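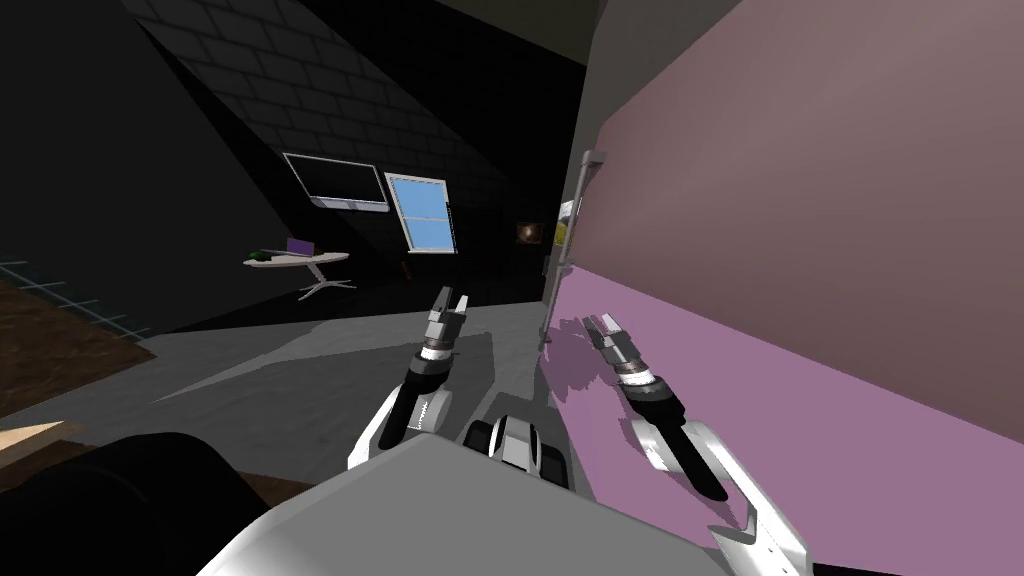
Arkora Workshop, Skandcombe
@arkoraworkshop

1/ Arkora Workshop is pleased to share a progress report on the two-arm household robot under construction by members at our Skandcombe site. The report covers the simulation stage, the state of the hardware, and the bench schedule for January. It is posted as a thread so that members can reply to individual items.

2/ The project is led by Janelle Talavera and is open to any member who has completed the electrical safety induction. It is known on the booking calendar as Nudar. Earlier calendar entries under "arm project" refer to the same build.

3/ The stated goal has not changed. The robot should be able to open a kitchen door by its handle, take out a light object, set it down on a table, and close the door again. Speed is not a requirement at this stage.

4/ All door work is presently carried out in simulation. The physical arms are mounted on the bench but have not been cleared to move under their own power while other members are in the room. Clearance depends on the emergency stop circuit, which is covered in post 14.

5/ The simulated room was put together from stock furniture models. Colors were left as supplied. Members have asked whether the pink door will be matched in the real test kitchen. It will not. The real door will be whatever the donations shelf provides.

6/ The door has a long vertical handle held off the surface by short standoffs. The gap behind the handle matters more than its length. In the first version of the model the gap was too narrow for a finger to pass through, and the arm spent a good deal of time pushing against a door it was supposed to pull.

7/ The gap has been set to 20 mm for all current runs. The project team considers this close to a common kitchen handle and will measure real handles before the hardware trials. Members who own calipers and a kitchen are invited to submit figures in the project channel.

8/ The log now holds 3698 simulated attempts at the door. In 1274 of these the door was opened far enough to reach inside. The remainder are sorted by cause, and the full table is available to members on the shared drive under Nudar, results, door.

9/ The largest group of failures comes from approaching the handle too low. The gripper arrives under the lower end of the handle, closes on nothing, and pulls back. The planner then reports success, as it had no means of checking whether anything was between the fingers.

10/ A check has been added. After closing, the software compares the finger spacing with the expected thickness of the handle. A fully closed gripper is treated as a miss and the arm returns to its starting position. The check is simple and has already removed a large number of false entries from the log.

11/ A second group of failures involves the arm that is not in use. With the right arm at the door, the left was permitted to rest anywhere, and on some runs it drifted into the path of the swinging door. The idle arm is now assigned a fixed resting position.

12/ Work on the camera views continues. Each view is reviewed for how much of the room is hidden by the robot itself. When an arm is raised, the gripper can take up a large part of the view, and the software must not mistake its own fingers for furniture. 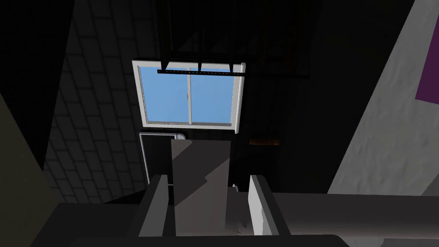

The simulated room, looking up past the gripper toward the window and overhead rack.

13/ Low light is a related concern. Much of the simulated room is dark, and dark fixtures against a bright window are easily reduced to outlines. The team will run the same door task under several light settings before drawing any conclusions from the present results. Janelle has asked that no one "fix" the lighting file in the meantime.

14/ Hardware. The emergency stop circuit has been rewired following the last inspection. The earlier version cut power to the motors but left the controller running, and the controller attempted to resume its last movement when power returned. The revised circuit requires a manual reset at the bench before any motion command is accepted.

15/ The revised circuit has passed its first bench check with the motors disconnected. A second check, with the motors connected and the arms strapped down, must be signed off by two inducted members. Until both signatures are in the bench book, the red tag stays on the main switch.

16/ Grippers. Both hands use two parallel fingers. The printed finger mounts cracked along the layer lines during a load test and have been redesigned with a thicker base and a different print orientation. The test load is 300 g and will stay at that figure until the wrist joints have been checked for play.

17/ Members have suggested a softer finger surface, and two samples are being tried. The first holds well but leaves marks on painted surfaces. The second leaves no marks and peels off. Further suggestions are welcome, with a note of the adhesive used.

18/ Motor controllers. The Hájek boards ordered in the fall have arrived and are stored in the locked cabinet by the drill press. Please do not borrow them for other projects. One board was returned to the cabinet last month with its connector bent, and the member concerned is asked to speak to Janelle. There will be no charge.

19/ Cabling. The wiring between the shoulder and wrist will be redone before the arms are powered. The present route pulls tight when the elbow is fully bent. The new route adds a loop at the elbow and a clip on the upper arm. Drawings are pinned above the bench, and the version in pencil is the correct one.

20/ Bench access. The build bench will be closed from 21st December while the floor under it is repaired. The simulation computer will remain available during this period and may be booked in the usual way. Long runs should be started in the evening and must be labeled with the member's name.

21/ The first January session will be given to the second stop circuit check and nothing else. Members attending to see the arms move should be aware that they may not. Safety glasses are required on both sides of the tape line, including for visitors.

22/ If the check is passed, the next step is a slow movement test of one arm with no load and no door. The door frame will be brought to the bench only after both arms have completed this test. The team has declined several requests to combine the two steps.

23/ Materials wanted: one kitchen door with hinges still attached, a vertical bar handle with its screws, a sturdy base cabinet, and cable clips of any size. Items may be left on the donations shelf with a note marked Nudar. Please do not leave whole appliances at the loading door without asking first.

24/ A correction to our previous thread. We stated that the simulation and the bench robot run the same software. They share the motion planner only. The grip check described in post 10 has not yet been moved to the bench version. We thank the member who pointed this out.

25/ Questions about the build may be posted as replies to this thread or left in the project book at the front desk. Questions about inductions should go to the desk directly. Janelle Talavera will answer technical replies through the end of the week.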